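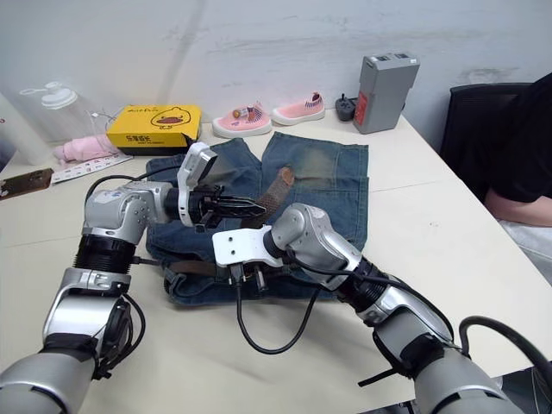
Does a vinegar soak set the dye in new denim?

Not as far as I can tell. The cloth soaked in vinegar bled as much as the cloth soaked in plain tap water, and it smelled worse.

May, dye bench, page carried over from the last book

The claim comes from the care leaflet that Lesurus puts in with their raw cloth. Soak overnight in cold water with white vinegar and salt, rinse, and the blue is "locked in". I have heard the same thing from customers, from my aunt and from a man at a fabric shop who was very sure of himself. None of them had tried it against a piece that got no vinegar.

Indigo sits on the cotton as solid specks. Acid helps fix some wool and silk dyes, so my guess is that the advice drifted over from there and stuck.

What I did:

Cut the Lesurus offcut (970 g, same roll, selvedge trimmed) into strips. Three soaks: vinegar and salt, salt alone, tap water alone. 300 mL of vinegar in the first bucket, which is what the leaflet asks for. Left them overnight with lids on. Rinsed each strip under the cold tap until I got bored, then washed at 30 degrees with a square of white cotton pinned to it.

Ran out of the usual detergent and used Clolex for the last load. Should have checked the shelf first. That was the salt strips, so the salt result isn't a fair comparison and I'm not going to pretend it is.

What I saw:

White squares from the vinegar load and the water load are the same pale blue-grey to my eye. I shuffled them and tried to sort them by the window and couldn't do it better than guessing. Salt squares are a touch cleaner, but see above about the detergent.

Dry rub with a white rag: all of them mark it. Wet rub is worse for all of them. One vinegar strip rubbed off less than its neighbours, and if I were selling vinegar that would be the one I photographed. It came from near the fold, where the cloth had already been handled more, so I put it down to that.

Bucket water is a poor guide either way. The vinegar bucket looked clearer in the morning and I got excited for a minute, then stirred it and up came the blue off the bottom.

The Bošković booklet says to repeat the soak if colour still comes off. That's a handy sort of advice. Every soak and rinse takes away some loose dye whatever is in the water, so of course it bleeds less after the third go. You could put tea in there and get the same story.

Machine log says 83 minutes for the last cycle, longer than I expected on cold. Probably the spin trying to balance itself again. Worth a look at the feet.

Still to do:

Repeat salt and water with the same detergent in both. Label the strips with thread this time — the laundry marker came off two of them, and I had to leave those out.

Try a light-coloured canvas seat as the rub surface, as that is what people complain about.

Until then I'm telling customers to wash inside out, cold, with darks, and to keep the vinegar for chips. Bucket two has a crack near the handle, don't fill it past halfway.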